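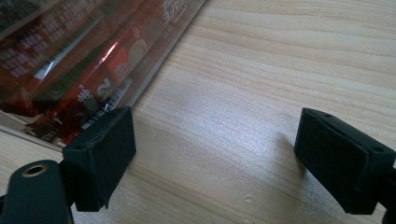 Minutes, Lernum Automation Club, April meeting

Called to order at 7:10 in the back room, ten minutes late on account of the coffee machine, which remains the least automated thing we own. Bogdan Jakubowski in the chair. Sawsan Hamdan taking minutes, again.

1. Last meeting's minutes

Approved with one correction. The March minutes said the chair "rambled." He asks that this read "spoke at length." So changed.

2. Report on the open day

The bulk of the evening. The chair spoke at length.

Attendance at the open day was 72 by the sign-in sheet, including one person who signed as "Batman" and one who signed twice. Last year's figure was lower, but last year it snowed.

The pick-and-place demonstration with the hand-held gripper was the busiest table by a good margin. Visitors were given the gripper, shown how to squeeze it, and asked to move grocery items from one side of the table to the other. Children under ten were mostly better at this than their parents. One father took eleven tries at a bag of lentils and then told us the pads were worn. The pads were discussed. Sawsan's view is that the pads are fine and the father was not. The chair thinks the covering could stand replacing before fall. Left with the chair, who has the glue.

Shiny wrappers gave people the most trouble. Hard boxes went well, oranges went well, and anything in slippery plastic tended to travel. A member asked whether we should drop the snack packs from next year's set. Strong feeling in the room that we should keep them, as they were also the items most often eaten. Kept.

The talk by our visitor from Gosier, who brought slides on warehouse sorting, was scheduled for 20 minutes and ended when the lights on that side of the building went off by themselves. There was applause, some of it for the timer. A thank-you card is to be sent. Sawsan to buy card.

The line-following cart ran for most of the morning and then followed a seam in the floor out to the parking lot. It was brought back by a visitor who assumed this was part of the program. We did not correct him.

3. Comments from the suggestion box

There were 5 slips. Read aloud in full:

"More robots."
"Longer hours."
"Shorter talk."
"Where is the bathroom."
The last was a drawing of a horse, quite good.

Agreed to put up a bathroom sign. The chair will consider the length of talks in general. Sawsan asked whether this included his. Item closed.

4. Uvow software

The club's trial of Uvow runs out at the end of the month. So far it has been used by 2 members, one of whom was trying to cancel it. The case for renewing: it logs the demo runs and makes a nice chart. The case against: we have never looked at the chart. Put off until May, by which time it will have been settled for us.

5. Visit to Gosier

The return visit is on for May. Closed shoes required. Gosier also asks for no loose sleeves, no food on the floor, and a list of names ahead of time, real ones. Cars leave the parking lot at 8:30 a.m. and will not wait for anybody, including the chair, who was the reason for this rule. Those wanting a ride should write their name on the sheet by the door. If you can drive, write your name larger.

We are told we will see the sorting line at work and may ask questions. Members are reminded that a question is shorter than a speech.

6. Other business

The name of the demo table. A proposal to call it the Jakubowski Table, moved by Jakubowski, found no second.

Somebody has left a green umbrella and one glove. Both are on the shelf above the sink until May.

The key to the supply cabinet has been missing since the open day. The cabinet is locked. The spare key is in the cabinet. Suggestions to Sawsan.

Adjourned at 9:05. Next meeting in May, same room, after the visit. Somebody else to bring cookies.

S. Hamdan

6 shares | 3 comments

Recent items
March minutes (corrected)
Open day: table plan and parking
Sign-up for the Gosier visit
Has anyone seen the cabinet key?
Line-following cart, repair notes part 2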